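Droreo Home Edition: three months of building robots that don't exist yet

I bought Droreo because I was about to spend real money on a real arm and got cold feet. The plan was (and still is) a tabletop pick-and-place setup, something that clears a table and puts things in bins, built half in my apartment and half at Wihongi, the shared workshop where I rent a shelf and a corner of a bench. I'd already bought the wrong gripper once. I did not want to buy the wrong everything.

So, a simulator. Droreo comes from Collard, it runs on your own computer, and it lets you put together a room, drop an arm in it, and find out what the arm can and can't reach before you drill any holes. The Home edition is $119, one payment. There's a Studio edition at $359 that adds multiple arms and batch runs, and I can tell you now that I didn't need it, though I did hover over the button for a while one night. You get a 30-day trial of either one, and the trial is the full program, no watermark, no nagging. Good on them.

Installing it was easy on my desktop and a pain on my laptop. The desktop took one try. The laptop wanted a newer graphics driver, then wanted a restart, then told me it wanted a newer graphics driver. I gave up and do everything on the desktop now.

The room builder is the part I love. You start with a floor and walls, pick colors, and drag furniture in from the library. There are 100 objects in the Home library, which sounded stingy to me until I started using them, and it's a pretty fun mix! Household stuff, tools, sports gear, dishes, books. They have proper weights set up already, so a bowl slides like a bowl and heavier things stay put when you nudge them. You can import your own models too, but the importer is fussy about scale. My first try came in the size of a house and swallowed the camera. There's a box you have to tick for millimeters, and it unticks itself every time you import a new file. Please fix this, Collard. It has to be one line of code.

Placing the arm takes a bit longer to get right. You set the base, you set its height, and the program shades the area it can get to. This is where I got my money's worth, because my original plan had the arm bolted at the middle of the long side, and the shading showed me straight away that it would spend its life reaching across itself. Putting the base off to the side on its own pedestal worked a lot better. I went back and forth on the pedestal height for most of an evening, five or six tries, and landed on something lower than I'd have guessed. 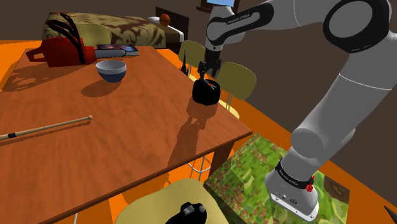

The physics is decent, with one big exception I'll get to. Hard things behave. If the fingers close on the edge of a book at a bad angle, the book twists out and drops, and you can slow it all down and see exactly when it starts to go. I fixed two problems in my approach path that way, both of them cases where the wrist came in too low and clipped whatever was next to the thing I wanted. Long thin objects are a good test, by the way. Grab one off center and you'll learn a lot about your grip force in a hurry.

The exception is anything soft. Droreo treats bags and cloth as stiff shapes with a bit of give painted on, so a grab that looks perfect in there may not mean much on your bench. I had a whole routine for picking up bags by the neck that ran beautifully on screen, and I took it over to Wihongi to try with the little arm a few of us share. It needed a total rework. The bag sagged, the fingers slid, the load swung. The manual does mention this, in a paragraph near the back, and I think it belongs on the store page in large type. If laundry or groceries are your whole project, use the trial first and be suspicious of it.

Lighting is better than I expected at this price. You get one sun and as many lamps as you want, and the shadows come out crisp, which matters if you're feeding a camera view into anything that has to find objects. Mine kept treating a dark shadow as part of the object until I moved the light. It's better to find that out at my desk with a cup of coffee than standing in a workshop at 9 p.m. with the heat off. The textures are hit or miss. Wood looks nice. Some of the others are very blocky, and the color picker has a love of strong colors that I could only partly talk it out of.

I tried Emow before this, so a quick comparison. Emow is cheaper if you pay monthly and its scripting is nicer, with an editor that catches your mistakes as you type. Droreo's editor is basically a notepad. But Emow needs a connection for every single run, and mine dropped often enough that I got tired of it. Its rooms are also pretty bare, and I wanted clutter. A gripper that can pick one thing off a clean table doesn't impress me much; I want to know what it does with furniture crowding it and junk all over the place, the way my place looks in August when I've stopped pretending to tidy up.

A few smaller gripes. Undo only goes back ten steps. The sound effects are on by default and the motor whine is awful (Settings, then Audio, then the second slider, you're welcome). Saving a scene doesn't save where your view was, so you open it and you're staring at a wall. And the help forum is slow, I waited four days for an answer on joint limits, although when it came it was a really good answer with a file attached.

Would I buy it again? Yes, the Home one, no question. It's already saved me more than it cost in brackets alone. I've got my base position, I've got my pedestal height, I've got a list of grips that work for hard objects and a healthy distrust of everything else. The pedestal is getting built next, out of scrap from the Wihongi bin if there's any decent ply left.

Four stars out of five. I'd go up half a star if that millimeters box stayed ticked.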